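Nov 23, 2025

Home, feet wrecked, writing this before I forget half of it. Open day at Grernberg. Drove out with the heater stuck on full, missed the turnoff, ended up in the wrong carpark behind the Ledesma warehouse and had to walk back round. Signed in as visitor 131. Sticker already lost.

Lobby first. Coffee, bikkies, a talk in the big shed that ran way over. Bloke from Skandbridge talking pallets. Fast pallets, slow pallets. I drew boxes in the margin. Someone asked about jobs and he said good question and then answered a diffrent one.

Then the welding cell, behind glass. Loud. Kids loved it. Couldn't get near it for prams so I went upstairs early, room 228, the Prelinska people. Glad I did. Small room, dim, everyone whispering like a library.

Two arms over one black table, one each side, cloth all round. Woman running it was patient with me. I asked how you teach it and she said mostly by doing the job yourself, over and over, arms copying. 200 goes at one task and then they see if it's any good. 200! I'd be on the floor. Asked if she gets bored. She said podcasts.

Wrote down: ask re gripper wear. Ask re price (didn't, chickened out). Ask whether both arms share one brain or 2. Did ask that one, got a long answer, understood the first bit.

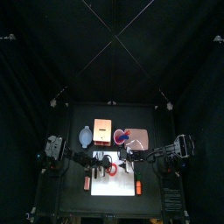

Florante Mercado
Maintenance fitter, nights

Both grippers in over the white board, red ring lying nearly under the left one. Carrot thing off to the right is my favourite, orange with a green top, looks like it came out of a toy box. Bowl, wooden box, cup and tray lined up along the back. Must of stood there half an hour. Kept thinking about the feeder at work that jams every second night and what one of those would make of it. Probably jam too.

Sausage in bread on the way out, onions cold. Bought nothing. Got a brochure and a pen.

To do: ring Mum, wash overalls, heater. Back on at ten tomorow night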